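**Cash limit at Ikitz machines dropped again?**

**obinna_n** – 09/04/2025
Tried to take out 3,000 at the Ikitz machine by the bus station and it refused twice. Went down to 2,000 and it paid. No notice on the screen. My card is from Nendodus and the app still shows the old limit. Anyone else?

**asabe.o**
Same bank, same machine, no trouble last month. Did you check whether it's the machine limit or the card limit? They're separate.

**obinna_n**
App says the card limit hasn't changed, so I'm assuming the machine.

**Adaeze_U**
It's the machine. Operators set a cap per withdrawal so they don't have to refill as often. The one near us went down in May and the fee stayed the same, so now I pay it twice to get the same money.

I do the count at home and keep a written list of the fees. 11 withdrawals so far this year.
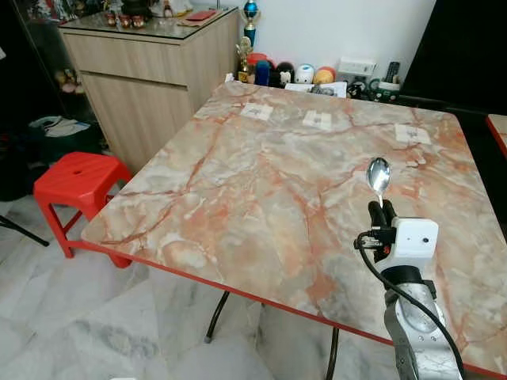

*A marble-topped table*

**okeke_t**
I don't agree that it's about refills. I used to service machines for Aro and the cap mostly came from the bank side. A dispenser can only push out so many notes in one go – if it's loaded with small notes, the cap falls. Try it the day after a refill.

**Adaeze_U**
Ours has had the same notes in it all year and the cap still changed.

**okeke_t**
Then ask the operator. The number is on the sticker by the card slot.

**asabe.o**
The supermarket till gives cash back with no fee, if you only need a small amount.

**obinna_n**
Called the number. They confirmed a lower cap at that site and wouldn't say why. I'll use the branch for now.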